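From: Alcides Cáceres
To: chores-and-machines list
Date: 21/12/2022
Subject: Re: Can they fold yet?

> Wernen has been telling us since May that laundry is a solved
> problem. We run 1,170 pieces through the back room in a busy
> week, mostly T-shirts and towels. Before we put any money
> aside I'd like to hear from someone who has looked at this
> without selling it. Can a machine with two arms do the folding
> table or not? And if it can't, what can it do?
>
> – Wan

Wan,

I'll answer for the living room first and your back room second, as they're different problems. At Sollside we have been looking at small household jobs: a blanket left on a loveseat, things left on a coffee table, a shirt that needs folding. These are jobs a ten-year-old does badly but does.
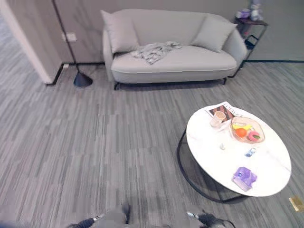

Is any machine ready to be left alone with a room like that? None that I would leave alone with it. Picking up one known object from a clear surface is fine most of the time. A mixed table is harder, and glass is still the worst of it, both finding the edge and knowing how hard to squeeze.

Cloth is its own subject. A box has the same shape after you pick it up, and a shirt doesn't. The first grab decides a lot. If the fingers take two layers when they should have taken one, everything after that is wrong, and most systems don't notice until the shirt is halfway folded.
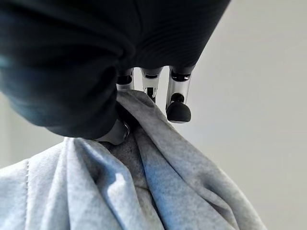 People fix this by feel. You rub the fabric between thumb and finger and you know whether you have one layer or two. Touch sensing exists, but what I've tried is either too coarse for jersey or too delicate for daily use. So the machine mostly goes by sight, and sight is poor once the hand is covering the spot you care about.

The second step is finding two good corners. With a towel that works well enough now. In our last set of towels, 55 out of 60 came out folded in a way I'd put in a cupboard. Shirts were a good deal worse. I don't want to give a number for them yet because we kept changing the starting position, and a shirt laid flat is a much easier job than one dropped in a heap.
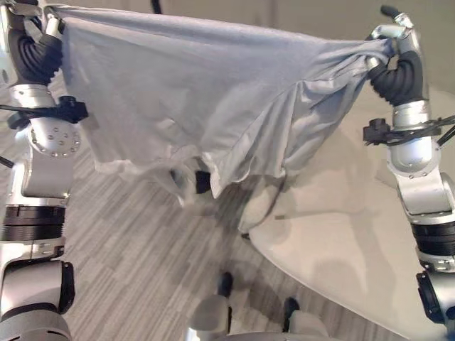

Speed is the other thing, and it matters more to you than to me. The slowest shirt we timed took 147 seconds, start to finish, and that one was usable. Someone in your back room would have a stack done by then. At home I could live with it – I'm asleep or at work and don't care how long it takes. At a folding table with bins coming in, I don't see how you make it pay.

Flukico does it differently. Theirs is a fixed station where a person clips the shirt in and the machine does the folds. It's quick, but you still need the person, and the clipping is half the labor. I'd still look at that before anything with arms.

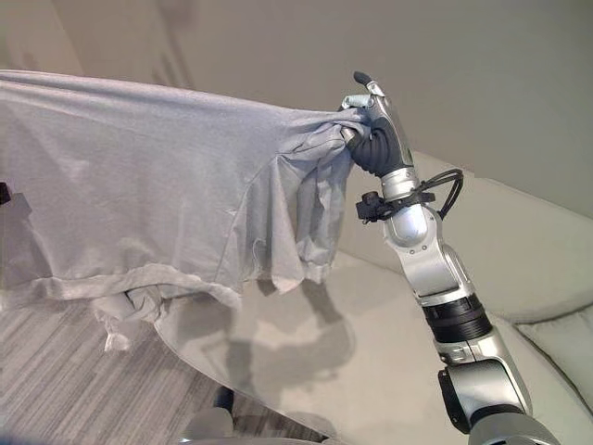

Sleeves deserve a mention too, as Wernen's write-up skips them. They hang where they like, they catch under the body of the shirt, and a small twist at the shoulder shows up as a lump in the finished fold. Ask them to show you long sleeves, inside out, from a heap, with no cuts in the video.

For your shop I would hold the money another year. If you want to try something sooner, try towels only, one size, and keep a person on the shirts. I can send you our towel notes if they're any use. They're rough, and the early pages use a different way of scoring, so skip to the second half.

Alcides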